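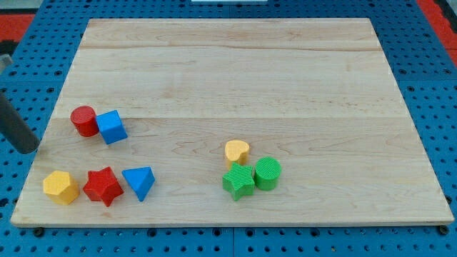
Haslam shape blocks and maple board - gallery

The Haslam set is a group of plastic shape blocks used on a flat timber board for sorting and matching work. Malcolm Kettle made the board and Ruth Wragg looks after the blocks. The notes in this gallery cover materials, finish and wear. Dimensions are in millimetres unless stated.

Board, general
Maple, 598 on the long side. Glued up from three planks with the joints running lengthways. No breadboard ends, no battens.

Board, front edge
Left square and sanded by hand. An earlier version had a rounded edge, and the cylinders rolled off it.

Joints
Plain butt joints, PVA, clamped overnight. Malcolm checked them with a straight edge in May and planed the back of the middle plank where it stood slightly proud.

Finish
One thin coat of Evus clear oil, wiped off after ten minutes. A second coat made the surface too slippery for the smaller pieces.

Base
The board sits on blue perforated panel. It is not fixed down, so it can be lifted off for cleaning. Check for grit underneath before putting it back.

Blocks, red and blue
Red cylinder and star, blue cube and triangular prism. The cube is the piece we use for checking fit. If it passes through the gauge without force, the rest of the batch is normally fine.

Blocks, yellow
Hexagonal prism and heart. The heart will stand on its point side, lobes up, but a knock to the board brings it down. Periklis Katsaros has suggested a wider foot - not yet drawn.

Blocks, green
Star and cylinder, both with a ribbed surface. The ribs hold dust. Use a soft brush first, then a damp cloth.

Repeated shapes
Star and cylinder each come in red and green. This allows the same pieces to be sorted by colour or by outline, and the two sorts give different groups.

Wear
Ruth put one cube through 1,000 drops on to bare maple. Corners rounded slightly, no cracks. The board marked more than the block did.

Colour matching
Yellow varies most between batches. Keep a reference piece from each batch in a closed tin, away from the window.

Cleaning
Warm water and a little washing-up liquid for the blocks. Dry cloth only for the board. Solvent cleaners cloud the plastic and lift the oil.

Storage
Blocks in a Sketano tray with the lid on. Board flat on the shelf, never leaning against the wall.

Notes by Jamie Fothergill. Corrections to Alper Oral. Page last changed May 8, 2026.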